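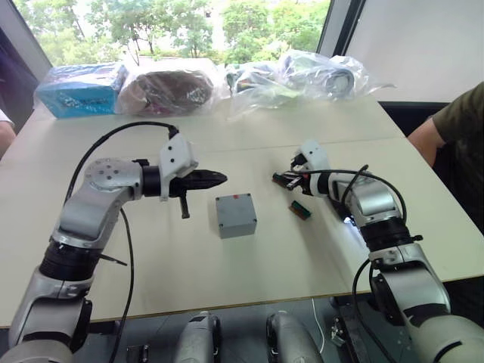
La petite boîte grise au milieu de la table blanche.

17 mai 2012

Bon, je reprends le cahier, je l'ai laissé traîner depuis le match aller et je vais le regretter si je n'écris rien avant le retour. Objet du jour : la feuille de stats de Jumholm-Starine, que je dois rendre propre avant la demi-finale retour.

Premier souci, toujours le même : les rebonds. La table de marque de Jumholm donne 24 rebonds défensifs à Starine, moi j'en trouve moins à la vidéo, et en repassant le troisième quart-temps je comprends pourquoi. Ils comptent un rebond d'équipe à chaque ballon qui sort derrière la ligne et ils l'attribuent ensuite au pivot. Forcément, leur pivot a l'air d'un monstre ! J'ai séparé les deux colonnes (individuel / équipe) et je garde cette règle pour toute la série, même si les chiffres ne collent plus avec la feuille officielle. À noter en haut du tableau pour ceux qui le liront sans moi.

Les pertes de balle maintenant. 16 pour Jumholm, là-dessus tout le monde est d'accord. Ce qui m'intéresse, c'est où. J'ai tout replacé sur le demi-terrain et la moitié tombe dans le même coin, à gauche, juste après la remise en jeu, quand l'arrière se fait enfermer entre la ligne médiane et la touche. Huit ballons perdus au même endroit, c'est énorme. Tadum avait fait exactement la même chose au tour précédent, trappe haute, puis le deuxième homme qui arrive dans le dos (je l'avais écrit quelque part dans le cahier vert, à retrouver). Starine a sûrement regardé la même cassette que nous.

Essai de codage : j'ai arrêté les lettres, je me trompais une fois sur deux entre P pour perte et P pour passe. Je passe aux couleurs sur le schéma, rouge pour la perte, bleu pour la passe déviée, crayon gris pour ce dont je ne suis pas sûr. Ça va plus vite et ça se relit mieux. Par contre à la photocopie tout ressort pareil, donc penser à scanner ou à doubler d'un petit signe, croix et rond par exemple.

Côté tir, rien de bien neuf. Jumholm prend de bons tirs en première mi-temps, puis se met à tirer trop tôt dès que l'écart passe la barre des 11 points, dans un sens comme dans l'autre d'ailleurs, ce qui est assez drôle. J'ai chronométré les possessions du quatrième quart : beaucoup se terminent dans les 8 premières secondes. Je ne sais pas encore si c'est de la fatigue ou une consigne. Pour trancher il me faudrait les rotations minute par minute, et la vidéo rate la moitié des changements parce que le cadreur suit le ballon pendant les temps morts (?!). À demander : une prise large, fixe, depuis le haut de la tribune, même moche.
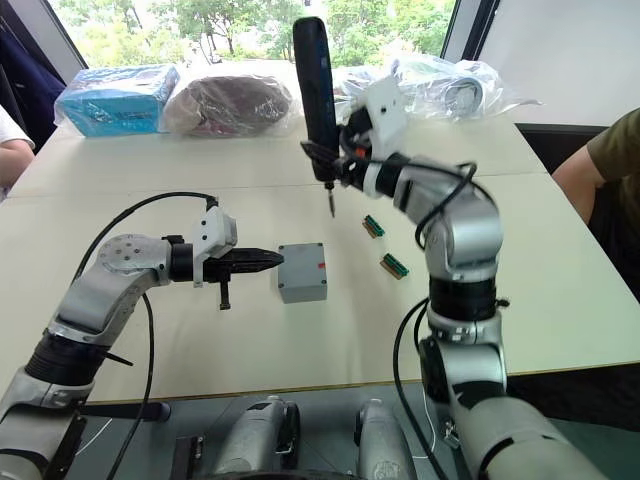 Les deux bras au-dessus de la table, câble noir sur celui de gauche.

Suite, après le café. J'ai revu les lancers francs du match Dal Bello-Tadum pour comparer. Dal Bello joue beaucoup plus lentement, on a le temps de tout noter en direct et c'est presque reposant. Leur meneur remonte la balle, annonce, attend, et la défense finit par reculer toute seule. Si Jumholm pouvait voler une seule idée à quelqu'un, ce serait celle-là : la remise en jeu côté droit, avec l'intérieur qui vient au ballon à hauteur du lancer franc. La trappe de Starine ne marche plus du tout dans cette configuration, enfin sur le papier, parce que Dal Bello ne les a pas encore joués.

Erreur de ma part à corriger : dans le tableau de la semaine dernière j'ai inversé les passes décisives des deux équipes au deuxième quart. Le total est bon, la répartition non. C'est repris dans la version au propre, jetez l'ancienne si vous l'avez imprimée.

Reste à faire
- recoder le premier quart avec les couleurs
- vérifier le contre de la 38e minute, pour moi il y a faute mais la feuille compte un contre
- retrouver le cahier vert
- demander la prise large avant le match retour
- sortir les temps de possession de Starine, je n'ai fait que ceux de Jumholm

Le stylo rouge est presque mort, en racheter.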